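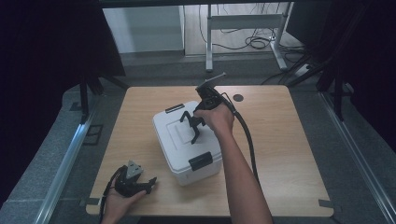 How long do we leave the second batch of blue before dipping? Until the liquor under the skin is clear yellow-green, and with the bath at its present temperature that means overnight.

27 Nov 2021

Vat 2, indigo. Set up last night with Joana. Same recipe as vat 1 except for the lime, which came from the new sack. Lifted the lid at first light and there was a bronze skin right across, with a small amount of dark blue froth pushed to one side. Liquor underneath still murky and more blue than green. Left it alone and put the blanket back round.

Vat 1 is tired. It has been going since May and gave a very washed-out blue on the last test strips, closer to grey on the linen than on the cotton. I fed it fructose yesterday and it picked up for a couple of dips, then dropped again. Bimla thinks there is so much sediment at the bottom that we are stirring up lime each time and not getting a proper settle. She is probably right. I have been dipping too soon after stirring. Note to everyone: let it settle at least an hour, and hang the cloth from the bar so that it stays clear of the sludge.

Test strips, morning

Cotton lawn, scoured twice: one dip in vat 1, pale, even. Three dips, mid blue, a little streaky along the fold.
Linen from Gumede, scoured once: patchy. Bare spots the size of a thumbnail where the water had not got in.
Wool flannel: did not try. Both vats are too alkaline for it and I don't want to waste what is left of the length.

The linen worries me more than the vat does. Gumede sold it to us as ready for dyeing, but a drop of water sat on the surface for a good while before it sank. There is still size or wax in it. Busisiwe boiled a second piece with washing soda and the water went the colour of weak tea. She poured that off and did it again, and it still came off yellow. I would scour everything from that bolt three times before it goes anywhere near indigo. It costs us an afternoon but we have already lost two tea towels to it.

Lime

The old sack was from Skultitz and the new one is from Stollus. Both say calcium hydroxide on the label and that is all they say. The Stollus lime feels coarser and took longer to go into suspension. It is possible the sack was open in the shop for a while and has started turning back to chalk, in which case we would need more of it by weight to get the same pH. Paper strip read a bit under 11 for vat 2 when I set it up, and the same this morning. I would like it nearer 11.5 but have not added any yet. Better to find out what it does first.

If it is still murky tomorrow I will add a heaped spoon of lime, stir from the bottom in one direction, and wait. Please don't anyone add fructose and lime at the same time. We did that in May and could not tell afterwards which of them had done the work.

Temperature

The shed was cold overnight. Vat 2 was hand-warm when I left it and cool to the touch this morning. Lungile has offered the old aquarium heater but I am not keen on having glass in a bucket that gets stirred with a pole. Standing the bucket in a bath of hot water is slower and makes a mess of the floor, but it works. Did that at ten and again after lunch. By mid-afternoon the edge of the liquor had started to show green when I drew the spoon through it, so warmth was a good part of the trouble.

Resist samples

Nokuthula brought in her stitched pieces, all on the cotton lawn. Some 7 designs, most of them variations on a folded triangle. She had pulled the threads up very tight and knotted them double, and they held well through 6 dips in vat 1. When the threads came out the whites were cleaner than anything we have had from the clamped samples. The one weak spot was where the fold was thickest, where the blue had not reached the inner layers at all and the repeat fades out towards the middle of the cloth. She wants to try it again with the pleats made wider. I suggested soaking the bundle in plain water for longer first, and squeezing it under the surface of the vat as it goes in. We will do one of each and compare.

The clamped pieces were poor. The wooden blocks have swollen and no longer sit flat, so the blue creeps in from the edge and leaves a fuzzy line. Sand them down and varnish them, or give up on wood and cut some from old perspex. Joana has offcuts.

Oxidising and rinsing

We are still rinsing too early. A piece out of the vat should hang until there is no green left anywhere, including inside the folds, and I timed this at just over twenty minutes for the lawn in today's damp air. Yesterday's went under the tap after ten and a lot of blue went down the sink. After the last dip, hang overnight, then rinse, then a short soak in water with a splash of vinegar, then rinse again. The vinegar does make a difference to the feel of the cloth. Without it the linen stays harsh and slightly chalky.

Rubbing test on the three-dip cotton with a damp white rag: faint mark. On last week's linen: strong mark, not fit to give to anyone.

Order for Zidton

They have asked whether we could do napkins in two shades. I have said not before the spring. We can get a mid blue reliably when vat 1 is behaving, but I could not promise a pale one twice running. The pale shades show every fault in the scour. Bimla would like to say yes with a smaller number. I told her to see how vat 2 turns out and we can talk then.

To do

Scour rest of the Gumede bolt, three boils, soda in all of them.
Check pH of vat 2 before touching anything else.
Strain vat 1 through the old net curtain and weigh the sludge.
Buy pH strips. The ones we have are nearly finished and the top colours are hard to tell apart.
Write the date on the sacks when they are opened.
Return the big enamel pan to Lungile, it is hers and she needs it for jam.

Last look at vat 2 before locking up: skin has closed over again, froth a better colour, liquor green with a trace of blue. Blanket on, lid on.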